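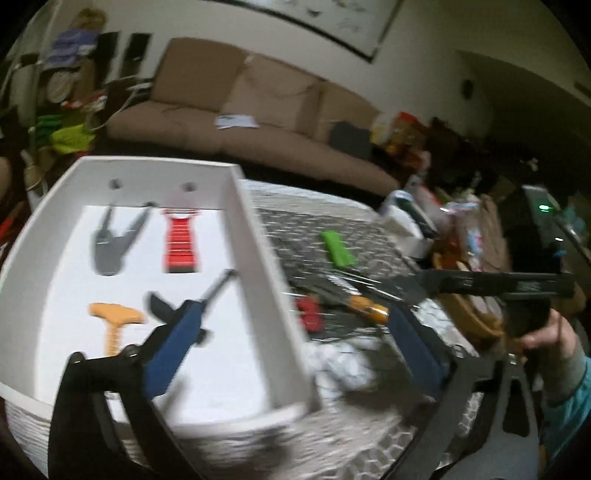
Our group reviewed the Skenari hand-held gripper kit for the semester project, the version that comes with the Porusari software license. Question was simple, can a student team with no robot arm collect usable manipulation data with it at home, and is it worth the money. We picked tool sorting as the task. White tray next to the table with the flat colored tool shapes in it, orange T, red ladder-looking one, gray pliers, plus a screwdriver and other metal tools out on the cloth next to it. The blue fingers angle in toward each other so you mostly aim by looking between them.

Setup
Kit ordered from Flerkemach, the only reseller that would take a school purchase order. Manual is 30 pages and half of that is safety text. Assembly took two of us one evening. The finger screws are tiny and the bag had no spares, we lost one in the first hour. Software install failed on the older laptop, worked fine on the newer one. Never found out why.

What we did
Target was 100 recorded demos, we ended up with 107 becuase a few early ones had bad timestamps and we kept going to be safe. Each demo is pick up one piece, move it, put it down, stop. We kept the table cluttered on purpose - the course handout says clean backgrounds give you a policy that only works on clean backgrounds. Same room the whole time though, so that is a weakness.

Results
Flat pieces are hard. Fingers slide over them unless you come in steep and pinch a raised part. The tray walls get in the way of that, you end up twisting your wrist. Thicker stuff was much easier. Wrist got tired after 30 demos or so in a row, we started trading off.
Software lost tracking 2 times during fast moves. It recovers on its own but the demo is junk, and it does not warn you untill export. That should be fixed.

Compared to the Nguyen kit
The other section used the Nguyen kit. We got to try it for one lab period only so take this lightly. Lighter in the hand, worse documentation, export format needs a converter script. Grip felt weaker to us. Did not measure it.

Recommendation
Buy one for the lab, not one per team. Order extra screws and spare fingers with it. If the tracking warning gets added in the July update we would rate it higher.

Still to do: train on the full set, redo the flat pieces with different finger pads, write up the cost table (missing the shipping invoice).

Submitted April 2021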